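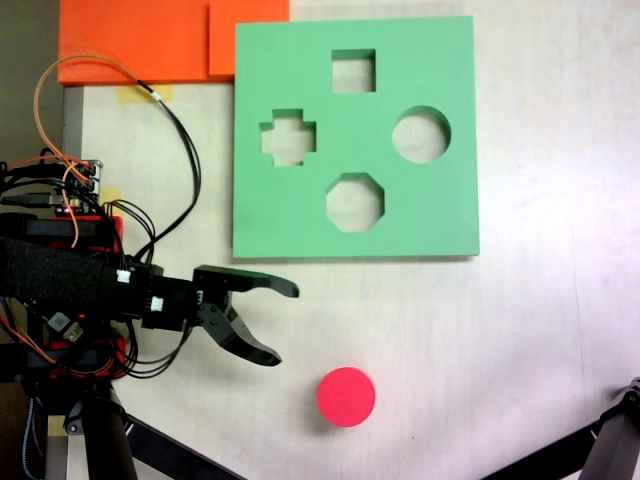
ok thread time. my kid is four and everyone I know has an opinion on whether she should be doing worksheets already. writing this fast because she naps for maybe forty minutes if I'm lucky

2018-09-18

so last week at pickup Radwa Fahmy (her boy is the same age as mine) tells me they signed up for Kumon. And I went home and felt sick about it for a whole evening. like we missed a bus

for the record I have nothing against it. Radwa's happy, her son likes his little folder. that's her house. I'm talking about my house, where the pencil gets thrown

things my daughter can do: tell you the whole plot of a movie she saw in April. put on her own boots, wrong feet, every time. find the one open bag of chips in any home

things she can't do: write her name. well she does the first letter and then a lot of sticks

I was up till late reading forums. don't do that. one lady had her kid reading chapter books at three, next guy says no letters at all before seven, they were both so mad at each other. closed the laptop and ate cereal

asked my old teacher Saimi Koivisto, who ran a kindergarten class forever and still answers my emails, bless her. she wrote back 2 lines. "Does she like being read to? Then read to her." that was the entire email

I wrote back a huge paragraph. what about fine motor, what about counting, what about sitting still. she said let her cut up the junk mail

so now we cut up the junk mail. there is paper in my bed

also puzzles and shape stuff, which I had kind of forgotten about since the baby stage. I figured she was done with it. Nope. give her a thing that has to go in a hole and she'll turn it every which way and mutter at it like my dad with the lawn mower

the muttering is the good part I think?? she says "not you. not you. YOU." I could listen to that all day

my husband wants to help her every single time. he can't stand it. Reaches over and turns the piece for her and she takes it back out and starts again from zero, furious. Emiliano Soler, sit on your hands

(he's read this and says he is sitting on them)

cost me nothing btw. library has a toy shelf, ours does, check yours. two weeks at a time and you can renew once if there's no one waiting. the marble run has been out since forever, whoever has it please bring it back

bought one thing new this month, fat triangle crayons, becuase the round ones roll under the stove and I'm tired of getting the broom

someone in my replies asking for a schedule. lol. we do books after breakfast, then outside, then whatever, then lunch, then whatever. if it rains the whatever is longer

the counting worry sort of went away by itself. she set the table and came back for one more fork without me saying anything. I didn't make a big deal of it. I went in the bathroom and made a big deal of it

then she put all the forks in the dog's bed, so

Fouad Belkadi asked does any of this count as school. idk Fouad. she goes to a real preschool 2 mornings and they mostly seem to do sand. she comes home with it in her socks and ears. They had a parent night and the teacher talked more about zippers than about the alphabet and I relaxed so much I almost fell asleep in the tiny chair

what I'd tell me from last week: you can ask the other mom how it's going and just listen. you dont have to go home and do math about it

did text Radwa to say sorry if I was weird. she said she was up late too, worried she'd signed him up for too much. so we're both nuts. they're coming over Friday-ish, kids can fight over the scissors

ok questions I do still have, please answer if you know: lefty scissors, worth it? she switches hands. and is there a glue stick that doesn't dry out the minute you look away

and picture books with a LOT going on in them, she likes to find stuff. we've worn out the ones we have. no ducks please, we are full up on ducks

she's awake. I hear drawers. will read replies tonight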